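第六讲 手持夹爪示教采集的现场规范:反射面、标记板与画面内人员

Ilaria Caputo 主讲,Manuela Caruso 整理
7月修订稿
阅读时间:25 分钟

6.0 本讲范围

前五讲处理的是单台设备的标定、时钟和手指行程。从本讲起进入场地。课程沿用 Holtora 采集规程(下称“规程”)的编号方式,条款中的“应”为强制要求,“宜”为推荐做法,“可”为许可。作业报告引用条款时写条款号,不转述。

本讲适用于以下配置:一名或多名采集员双手各持一只夹爪,每只夹爪装有一台广角相机,夹爪外侧装有方形黑白标记板,采集地点为未经改造的室内空间。固定机械臂工位不在范围内,该部分见第九讲。头戴设备只在涉及画面遮挡和人员标识时提及。

几个术语先统一:

本机画面:某只夹爪上的相机所记录的画面。
对侧夹爪:本机画面中出现的另一只夹爪,可由同一采集员持有,也可由他人持有。
自身区域:本机画面中由夹爪自身壳体占据的像素。
直视目标:光线未经反射到达镜头的物体或人员。
镜像目标:经镜面或其他光滑表面反射后进入镜头的物体或人员。
条目:从开始动作到结束动作之间的一段连续记录,为质检的最小单位。

术语“镜像目标”在旧版讲义中写作“虚像”。两者指同一内容,提交材料一律使用新写法。

6.1 场地登记

6.1.1 每处场地在首次采集之前应建立登记表。登记表由现场负责人填写,采集员不得代填。

6.1.2 登记表应包含:场地名称、楼层关系、可进入区域、禁入区域、光源类型、反射面清单、标记板清单、人员清单。后三项本讲逐一展开。

6.1.3 楼层关系单列一项,源于挑空空间的特殊情况。带夹层或回廊的室内,上层人员处在广角镜头的视野之内,而采集员多半看不到他们。登记时应站在预定采集位置,以夹爪的工作高度观察,记录从该处能够看到的所有楼层和通道。以站立眼高观察的结果不予采信。

6.1.4 光源类型应区分自然光与人工光。窗户需写明朝向和是否有遮挡物。人工光需写明是否可以独立开关。带有圆形灯、条形灯、嵌入式方形灯的混合照明环境,应逐类记录,不合并填写为“顶灯”。

6.1.5 登记表有效期以陈设不变为准。搬动镜子、更换窗帘、增减高大家具后,原表作废,重新登记。挪动小件物品不影响登记表,但应在条目备注中说明。

课堂讨论中反复出现一个疑问:登记表与条目备注的界线在哪里。规程没有给出尺寸限值。本课程采用的判据是遮挡:物体移动后,如果从采集位置看去有新的区域露出或消失,且该区域内有通道、窗户或反射面,则更新登记表。其余情形写备注。

6.2 反射面

6.2.1 反射面的认定

规程对反射面的定义偏宽:凡能在采集高度形成可辨认轮廓的光滑表面,均作反射面登记。壁挂镜、台镜、玻璃门、未开启的显示屏、抛光金属面板都在其列。夜间的窗户也应登记,白天采集可标注“日间不启用”。

镜子的问题比其他反射面集中,原因有三。其一,镜像亮度接近原物,曝光控制不会把它压下去。其二,镜像内容随夹爪位姿变化,无法用静态掩膜一次处理。其三,镜像目标的几何关系自洽,特征点匹配算法会把它当作镜面后方的真实空间,进而在地图里生成一批位于墙体之内的点。

第三条在实验课上容易观察到。用 Greltovix 打开带镜面的条目,切换到点云俯视,墙面后方会出现一块浅色的附加区域,其形状与房间本身呈对称关系。

6.2.2 处理方式的选择

反射面有四种处理方式,按优先次序排列:

甲、移走。适用于不属于任务对象、且可由场地方搬动的物件。采集员不得自行搬动。
乙、覆盖。使用无光泽织物,四边固定。覆盖物的颜色应与墙面有明显差别,便于质检员在画面中确认覆盖状态。
丙、保留并标注。反射面属于任务对象或任务环境,或者场地方不允许移走和覆盖。
丁、避让。调整采集位置和朝向,使反射面在整个条目中不进入画面。

丁列在最后,是广角镜头的缘故。采集员主观上“背对镜子”时,镜子经常仍处于画面边缘。凡选择丁的场地,应提交一段试录,由质检员逐段查看后签认。

选择丙的条目必须附反射面掩膜,并接受 6.6 的加检。

6.2.3 镜面与任务区的关系

镜子近旁有操作对象时,直视目标与镜像目标会在画面中相邻甚至重叠。典型情况是花束、瓶罐等物靠近镜框摆放。标注员应先确定镜框内沿,再标注物体。内沿以内的一律记为镜像目标,内沿以外的记为直视目标。跨越内沿、遮住镜框的部分属于直视目标,因为它位于镜面之前。

镜框带有雕花或卷曲装饰时,内沿不易辨认,应取玻璃可见区域的外包络,不沿装饰纹理描边。装饰部分归入镜框类,不归入背景。 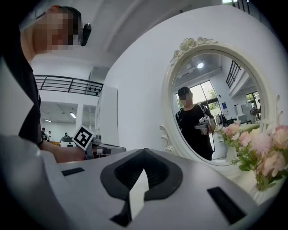 图1 右手夹爪的相机画面。左侧可见带标记板的对侧夹爪,右侧椭圆镜内有一名手持白色夹爪的人员。

6.2.4 读图要点

图1 的画面同时触及本讲的多数条款。镜内人员双重相关:既是人员标识的对象(6.5),又手持夹爪,会触发对侧夹爪检测器。镜内还有高窗和窗外的绿色植物,强光经镜面进入镜头,自动曝光的测光区域若包含镜面,直视部分会被压暗。

登记此类场地时,窗户在反射面清单和光源清单中各登记一次。前者记录“经哪面镜子可见”,后者记录窗户本体。两处用同一编号。

镜内的黑色栏杆与直视可见的夹层栏杆需要分别标注。二者均为黑色,直视栏杆有横杆和立柱,镜内栏杆可见竖杆,匹配算法容易把一处的角点关联到另一处。处理办法是在特征提取之前应用反射面掩膜。提取之后再剔除外点也能得到结果,但残差分布会受影响,不建议在基准数据上使用。

6.2.5 镜面掩膜的制作

掩膜按关键画面标注、中间画面插值。关键画面的选取规则如下:

镜面首次进入画面时设一处;
镜面完全离开画面前设一处;
夹爪旋转方向改变时设一处;
镜面被手臂、夹爪或物体遮挡的起止处各设一处;
镜面轮廓进入画面外圈的强畸变区时加密设置。

掩膜在原始的圆形画面上绘制,不得先做去畸变。去畸变后的边缘区域被拉伸,插值误差会放大,再映射回去时轮廓不闭合。往届作业中这一错误最多。

遮挡物位于镜面之前时,掩膜应扣除遮挡物。采集员的手指和前臂如果在镜面前方经过,应按直视目标保留。

6.3 标记板

6.3.1 每只夹爪装一块标记板,编号唯一。同一时段同一场地内,不允许两只夹爪使用相同编号,即使两名采集员分处不同房间。挑空空间和走廊使“不同房间”的说法不可靠。

6.3.2 标记板的白边应完整、平整、无反光。覆膜板在近光源处会出现局部高光,白边与高光连成一片时角点定位失效。开工检查时应倾斜标记板,在各方向观察是否有亮斑。

6.3.3 标记板的安装角由夹具决定,不得手工微调。画面中标记板呈倾斜状态属于正常情况,它反映的是两只夹爪的相对姿态。质检员不得因为标记板“看起来歪”而退回条目。判断安装是否松动,应比较同一条目内标记板与其安装壳体之间的相对关系。

6.3.4 镜像标记

平面反射使标记图案左右翻转。对大多数编码字典而言,翻转后的图案不属于合法码字,检测器应拒绝。实际使用中有两类例外。第一类是纠错位数设置过宽,翻转图案被纠正为某个合法编号。第二类是自制字典未检查翻转后的码距。

因此规定:凡保留反射面的场地,检测器的纠错位数应设为零;自制字典应在入库前完成翻转检查,检查脚本随字典一并归档。

检测器拒绝镜像标记之后,仍可能保留候选四边形。部分跟踪程序以候选四边形作为下一帧的搜索起点。Greltovix 的跟踪模块有“仅以已确认标记为起点”的选项,课程配置文件中该项为开启,不要改动。

6.3.5 二次反射

两面镜子相对时,二次反射会恢复图案的左右关系,翻转检查不再起作用。此类标记的编号合法,只能用位置判断。规程禁止在存在二次反射的场地选用丙类处理。相对的两面镜子应至少覆盖一面。

两镜成直角的情况同样禁止。店铺、更衣区和楼梯转角应重点检查。

6.3.6 标记板与壳体的遮挡

标记板被自身壳体、对侧夹爪或手臂部分遮挡时,检测失败属于预期行为,不作为缺陷。连续失败的时长由条目后处理统计,超过任务卡规定的限值才需重采。采集员在现场不必为保持标记板可见而改变自然动作。迁就标记板会造成腕部姿态分布偏窄,影响下游训练,这一点在第三讲已有讨论。

6.4 自身区域与圆形画面边界

6.4.1 广角镜头装在夹爪上,画面下部通常由壳体占据。自身区域的面积和形状与机型、镜头安装位置有关,同一机型的左右手也不相同。每只夹爪应有独立的自身掩膜,以设备编号命名。

6.4.2 自身掩膜在手指全开、全闭两种状态下各制作一份。壳体部分取两者的交集,手指扫过的区域单独存为动态层。将动态层并入静态掩膜会遮住被夹持物体,禁止这样处理。

6.4.3 壳体上的标签、槽口、支座均归自身区域。不应因为标签颜色与壳体不同而在掩膜中留孔。标签若贴在靠近镜头处,经畸变后呈倾斜的浅色小块,检测器有时会将其报为候选四边形,应在掩膜中一并覆盖。

6.4.4 侧板。部分画面侧面有浅色面板从壳体处竖起,遮去房间的一部分。侧板属于自身区域。后方有人员或标记板时,只标注露出的部分,不推测被遮部分的轮廓。人员可见部分再小,仍按 6.5 处理。

6.4.5 圆形画面之外的暗区不参与任何统计。亮度直方图、清晰度评分和特征计数都应限制在圆形有效区之内。有效区边界取标定文件中的圆,不按单幅画面的明暗阈值计算。暗场景里靠近边界的深色衣物和黑色栏杆会使阈值法失效。

6.4.6 清晰度评分的适用范围。近处花束轻度失焦而远处结构可辨的画面,整体评分可能合格。评分应在任务对象的标注框内计算,不取全图。没有标注框的条目暂取画面中央区,并在元数据中写明评分方式。

6.4.7 强畸变区内的直线不应作为倾斜校正的依据。栏杆、梁、墙角在圆形画面中呈弧线,弯曲程度随位置变化。部分学员习惯用栏杆估计重力方向,误差较大。重力方向取惯性测量单元,画面直线只用于去畸变之后的复核。

6.5 画面内人员

6.5.1 分类

画面内人员分为四类:持机采集员、其他采集员、现场工作人员、无关人员。人员清单在每个时段开始前核对。无关人员进入画面的条目,在完成遮蔽之前不得离开采集主机。

6.5.2 面部遮蔽

直视目标和镜像目标执行同一遮蔽标准。镜内面部与直视面部同样可辨认,不得因“只是倒影”而降低处理等级。遮蔽采用像素化,块大小由面部在画面中的尺寸决定,不使用固定值。固定值对近处面部偏弱,对远处面部又会遮掉过多背景。

自动检测器在以下情形下召回下降,应安排人工复查:

戴帽或头部有设备者;
低角度拍摄的面部;
处在镜面边缘、被镜框装饰部分遮挡者;
位于夹层栏杆之后者;
处于强畸变区者。

6.5.3 头戴设备。采集员头部侧面的黑色小型设备在画面中可能被误认为眼镜腿,也可能相反。标注员仅凭单幅画面无法确定时,填“头部附属物”,不填具体设备名称。设备型号以设备登记表为准,不从画面推断。

6.5.4 人员计数

条目元数据中的人员数量分为两栏:直视人员、镜像人员。两栏不相加。同一人可能同时以直视和镜像形式出现,也可能只出现在镜内。除非有位姿数据支持,标注员不应判断镜内人员与直视人员是否为同一人。

持机采集员本人不进入本机画面是常见情况,但镜面会改变这一点。本人的镜像计入镜像人员栏,身份关联栏留空,由后处理程序填写。

6.5.5 上层人员。位于夹层或回廊的人员,在画面中往往很小。规程不设最小像素门限,可辨认为人形的即应标注。面部小于检测器输入下限时,填写“面部不可辨”,不得删除该人员框。

6.5.6 告知。场地入口和通往采集区的每条通道应设置告知牌,夹层入口单独设置。告知牌只挂在底层入口的场地,登记不予通过。

6.5.7 撤回。画面内人员提出撤回时,按时段检索条目,直视和镜像一并检索。检索使用人员框,不使用面部特征,本课程所用数据中不保存面部特征。

6.6 双视角条目与加检

同一时段内由不同夹爪记录的画面,应按时间戳成组提交。成组提交有助于确认镜像目标:某物在甲机画面的镜内可见,在乙机画面中直视可见,两者可互相验证。前提是时间同步已通过检查。没有同步信息时,两幅画面只能说明同一处场地的布置,不得用来推断先后次序或人员移动。

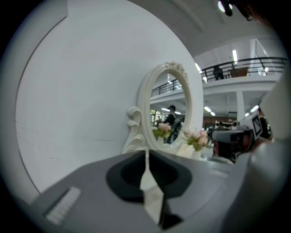
图2 镜旁花束与另一只手持夹爪。右侧浅灰色面板遮住部分房间,上层栏杆后有一人站立。

6.6.1 图2 的标注次序

第一步,套用该设备的自身掩膜,覆盖下部壳体和右侧面板。
第二步,标出镜面内沿,镜内人员、花束、栏杆段和灯光亮点全部划入镜像。
第三步,标注直视目标,包括镜旁花束、另一只夹爪及其标记板。
第四步,按楼层从上到下标注人员,标记板后方被部分遮挡的人员不得漏标。
第五步,核对人员两栏。

次序不可调换。先标直视目标再标镜面,会出现花束框越过镜框、把镜内花束一并包进去的情况。镜内的花束与镜旁的花束颜色相近,缩略图下不易分开,应放大到原始分辨率操作。

6.6.2 栏杆后的低矮物件。图2 上层有一件棕色木质物,从栏杆间只露出一部分,可能是桌子或柜子。此类目标填上位类别“家具”,并勾选“不确定”。不得为填满类别字段而选择其中之一。类别不确定的背景物不影响条目通过。

6.6.3 光源标注。直接可见的光源与镜内光点分开记录。顶部悬挂灯具靠近圆形边界时,周围暗区可能与画面暗角相连,标注框只取发光部分和可辨认的灯体。

6.6.4 加检项目

丙类条目在常规质检之外,增加以下检查:

一、镜面掩膜在全条目内连续,无单帧缺失。
二、掩膜内没有任何已确认标记。
三、位姿轨迹在镜面进出画面时无跳变。
四、点云中没有位于登记墙面之后的成片点。
五、镜像人员全部完成面部遮蔽。

第三项的跳变门限写在任务卡中,不同任务允许值不同。擦拭镜面一类任务,夹爪离镜面近,镜像几乎占满画面,按常规门限全部会被判为不合格。此类任务使用专用任务卡。

6.7 Laur 场地质检实例

本节数据来自 Holtora 在 Laur 场地的一批室内采集。该批提交条目 2000 条,按上一版规程处理,反射面均选丙类。自动检查标出 249 条,标出原因分为四种:掩膜缺帧、镜像标记残留、轨迹跳变、镜内面部未遮蔽。

从未被标出的条目中随机抽取 100 条作人工复查。复查由两名质检员独立进行,意见不一致的条目交第三人裁定。复查的目的在于发现自动检查覆盖不到的问题,不重新评估已经标出的部分。

复查提出的修改意见已写入本版,主要有以下几处。

镜面掩膜的扣除规则。上一版没有说明手臂经过镜面前方时如何处理,质检员各行其是,有的整块遮去,有的逐帧扣除。整块遮去的条目在接触镜框附近物体时损失了手部画面。现行条款见 6.2.5。

夹层人员。上一版以像素数设最小门限,上层人员多数落在门限以下,没有任何标注。撤回检索因此无法覆盖他们。门限已经取消,见 6.5.5。

人员计数。上一版只有一栏。镜像人员有时计入有时不计,同一时段内两只夹爪的条目填写方式也不统一。现改为两栏。

设备标签。夹爪壳体上的浅色标签未纳入自身掩膜,造成候选四边形数量偏高。该问题不影响最终检测结果,但拖慢处理。修改见 6.4.3。

Manuela Caruso 对抽样方式有一条保留意见:随机抽取以条目为单位,而镜面相关问题集中在少数采集位置,按位置分层更合理。现行规程暂未采纳。本课程的作业允许两种抽法,报告中写明即可。

6.8 现场安全与行为要求

6.8.1 采集员双手持机,视线集中在任务区,对身后和脚下的注意力下降。采集位置靠近楼梯口、栏杆或玻璃隔断时,应安排专人看护。看护人员列入人员清单,归入现场工作人员。

6.8.2 上层采集不得将夹爪伸出栏杆外侧。腕带应全程系好。需要从上层向下拍摄的任务另行审批。

6.8.3 背带、线缆应收束在身侧,不得绕颈。线缆经过衣架、椅背、花瓶等易牵动物时,暂停条目并重新走线。

6.8.4 易碎陈设。镜子、带装饰的镜框、花瓶在未列为任务对象时,不得接触。列为任务对象时,开工前由场地方确认固定情况,并记录在任务卡。镜子是靠墙放置还是固定在墙上,以现场确认为准,不得从既有画面判断。

6.8.5 两名采集员同时作业时,应在任务卡上划定各自的活动区域。镜面会造成距离误判,不得以镜中影像判断同伴的位置。递交物品前以口令确认。

6.8.6 中断。听到“停”的口令,所有采集员保持手指开度不变,夹爪缓慢回到腰侧,再结束条目。不得立即松开手指。被中断的条目保留,状态填“中断”,不删除。

6.9 条目开始与结束

6.9.1 开始动作:两夹爪相对,标记板互见,手指开合一次,静置至提示音响起。静置期间镜面可以在画面内,但镜内标记不得替代直视标记完成互见。

6.9.2 结束动作:重复一次手指开合,随后静置。结束动作缺失的条目,时间同步只能依赖开始处的对齐,应降级存放。

6.9.3 更换采集位置后应重新执行开始动作。仅转身或平移不超过任务区的,不算更换位置。

6.9.4 自动曝光在条目内保持锁定。锁定前画面中央应对准任务区,避免对准镜面或窗户。锁定值写入元数据。多云天气下自然光变化较快,单个条目宜缩短。

6.10 例外与偏离

偏离任何“应”类条款,须在采集前提出书面申请。申请写明条款号、偏离内容、替代措施和有效时段。采集完成后的补办申请一律作为不符合项登记,数据可以保留,但不得进入基准集。

常见的偏离申请涉及三类场地:试衣区、美发场所、展厅。前两类镜面多且相对布置,通常无法满足 6.3.5。Cokley 站点曾提出以临时关闭标记检测、全部采用惯性与视觉融合定位作为替代措施,审查意见为“可用于环境记录,不可用于动作示教”。该意见已归入规程附录,供同类申请参照。

申请被驳回后可修改再提。修改时原申请编号不变,版本号递增。

6.11 实操课提交材料

场地登记表一份,按 6.1 填写,附反射面清单。
丙类条目一条,附镜面掩膜、自身掩膜和动态层。
双视角画面一组,按 6.6.1 的次序标注,附时间同步检查结果。
质检报告一份,包含抽样方式、标出原因分类和修改建议,正文不超过 2000 字。

掩膜文件保留原始圆形画面坐标。设备编号、场地编号与登记表一致,编号不符的材料退回,不进入评阅。小组共用一份登记表时,每人提交的条目应来自不同采集位置。

Greltovix 的课程配置文件放在共享目录,版本与第五讲相同。已经在本机修改过纠错位数的,先恢复默认再开始标注。

相关讲义

第三讲 腕部姿态分布与采集员习惯
第四讲 手指行程标定与零位漂移
第五讲 多设备时钟对齐
第七讲 任务卡的编写与版本管理
第九讲 固定机械臂工位的场地要求
附录 反射面清单填写样表
附录 自制标记字典翻转检查流程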